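Handout 6: Planning and budgeting for a two-arm handling cell

Module: Equipment Planning for Small Automation Projects
Instructor: Bronwyn Cartwright
Revised June 24, 2022

Read before the session. Bring your worksheet from Handout 5 with the task list filled in. We will use the Druvthorpe case all the way through, so you need to know the basics of it.

1. The Druvthorpe case

Druvthorpe is a small company that prepares drinks and light meals for waiting areas and meeting rooms. It wants a bench-top cell with two arms that can pick up bottles, stand them up, hold them for opening, and pour into cups. Gerasimos Chrysikopoulos wrote the first equipment request. It was one page long and asked for two arms, two grippers, a table and "cameras as needed." The request was sent back.

It was sent back for three items. There was no line for spare parts. There was no line for the objects the arms would handle. And "cameras as needed" is not something a purchasing office can put a price on.

The second request had 14 lines and went through. Your first assignment is to get from the one-page version to something close to the 14-line version, using the method in sections 2 to 5.

2. Start from the task, then write the list

Most bad equipment lists start with a catalog. Someone likes an arm, prices it, and builds the rest of the plan around it. Start with the task and write down what the hardware has to do at each step. For the pouring task, a first breakdown looks like this:

Reach a bottle lying on its side or standing up.
Close on it firmly enough that it does not turn.
Lift it and bring it upright if needed.
Hold the body while the cap is unscrewed.
Move to the cup and pour.
Set the bottle down.

Go through each step and ask what it costs you in hardware. Unscrewing a cap takes one hand for the body and one for the cap, or a fixture bolted to the table that does the work of one hand. Druvthorpe priced both. The fixture was much cheaper, but it only took one bottle diameter, and the company changes suppliers often. They bought the second arm.

Write down the decision and the reason for it. Six months later somebody will ask why there are two arms.

3. Fingers and other wearing parts

Fingers are the cheapest part of a gripper and the part you will replace most. Budget for them separately from the gripper. The gripper is a capital item in most accounting systems and the fingers are consumables, and if you put them on one line you will have no money to draw on when the first set wears out.

There are two common choices. Rigid fingers with a rubber pad hold square parts well and last a long time. Flexible ribbed fingers bend around round parts such as bottles and fruit, and put up with small errors in position. They also tear at the thin walls if they are caught on a table edge.

For round containers of mixed sizes, flexible fingers are usually the right pick. When you compare quotes, check these points:

Is the price per finger or per pair?
Is the mounting hardware included?
Can you fit them with hand tools, or do they go back to the seller?
How long is delivery for a reorder? (The first order is often faster than the ones after it.)
Is the material cleared for contact with food packaging, if you need that?

Druvthorpe got a quote from Psarras at 186 per pair, mounting hardware included. They planned for four pairs in the first year: two fitted and two on the shelf. That comes to 744 before shipping and 754 after it. Check the arithmetic on every quote you get. It takes a minute, and Siebe Prins found an error in the first version of this one, where shipping had been charged per pair.

Bottle and cup work on the bench: 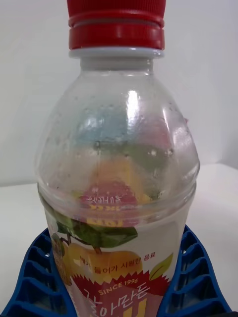
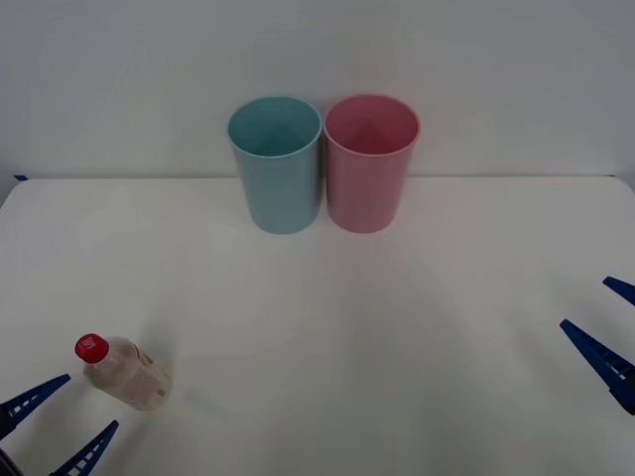
4. Objects, surfaces and small items

Students leave this section short every year, and it is the one that holds up projects. A cell that handles bottles needs bottles. You will drop some, crush some and wear the labels off others. Treat them as a supply with a reorder point.

Make a table with four columns: object, how many on hand, how many used up in a week, and where it comes from. Fill it in for everything the arms touch. For Druvthorpe the list had:

Small plastic drink bottles, screw cap, at least three shapes
Tall plastic cups, at least two colors
Spare caps
Cloths and a drip tray
Tape for marking positions on the table
A bin for damaged bottles

Buy more than one kind of bottle. Clear plastic is harder for a camera than solid plastic - it shows what is behind it and it throws bright reflections. A plan that only tests with one opaque bottle will look fine in the report and then fail on site. The same goes for labels. A printed label gives the camera something to find, and a bottle turned so the label faces away may give it much less. If the real job includes both, the budget has to include both.

Cups are cheap, but choose them with care. Light cups tip over. Note the base width and the weight, and ask for samples before you order a box.

The table is also equipment. A plain matte top in one light color makes the vision work easier, and a plain wall or panel behind it helps as well. Glossy tops cost about the same and cause trouble. Leave enough open area between the arms for both to work without meeting in the middle. As a starting point, Druvthorpe allowed 60 cm of clear table between the two resting positions.

5. Cameras and lighting

Replace "cameras as needed" with a list of views. For each view, write what has to be visible in it and at which step. For this cell there were two kinds:

A fixed view of the whole work area, used to find the bottle and the cups and to check that nothing is in the way.
A close view from each wrist, used for the last part of the reach and for checking the grip.

Count the mounts, cables and ports along with the cameras. A wrist camera needs a cable that can flex for as long as the arm does, and that cable is a wearing part. Put a spare on the same line as the fingers.

A wrist camera sees very little once the gripper has closed on something. The object takes up most of the view. Do not plan to use it for finding cups at the same moment. If a step needs both, the fixed view has to cover one of them.

Lighting should be even and should not change during the day. If the room has windows, budget for blinds before you budget for a better camera.

6. Putting the numbers together

Use four headings and keep them apart.

Capital: arms, grippers, table, cameras, controller.
Consumables: fingers, cables, bottles, cups, cloths.
Labor: setup, training, routine cleaning, repairs.
Reserve: money not assigned to anything yet.

The reserve is the line that gets cut first. Defend it with specific risks. "Unexpected costs" will be cut. "Second set of mounts if the wrist cameras block the fingers" will usually stay. Druvthorpe asked for a reserve of 2000 and listed five risks under it. Ryan Kershaw, who approved the request, removed one risk and left the amount alone.

Labor is often left out because the people are already on the payroll. Put the hours in anyway, even if the cost shows as zero. Changing fingers, wiping the table and putting objects back to their starting places all take time, and if testing is planned for full days then someone has to be there for full days.

7. Timing

Work back from the day the cell has to run. Druvthorpe wanted to be running in November. The arms had the longest delivery, so that order went first. The fingers and cables came next. Cups and bottles were left to the end, but samples were bought early from a local shop so that the gripper opening could be checked against real sizes.

Do that check before you sign for the gripper. Measure the widest object, add clearance on both sides, and compare it with the opening with the fingers fitted. The figure in the data sheet is often for the gripper without fingers. Turlow and Itano, the other two cases in your reader, both skipped this step, and Itano had to exchange its grippers.

8. Assignment

Prepare an equipment request for the Druvthorpe cell. It should be no more than two pages and should include:

The task breakdown, with the hardware needed at each step
An itemized list under the four headings
One decision between two options, with the reason written out
The object table from section 4
A delivery order, longest lead time first

Use the prices in the reader where they are given. Where they are not, get a quote or a published price and note the source. Estimates with no source will be marked as missing.

Stavros Balaskas will take questions on the spreadsheet template during lab hours. Questions about the case itself should come to me. Bring a printed copy to the next session, as we will be trading requests and marking up each other's lists.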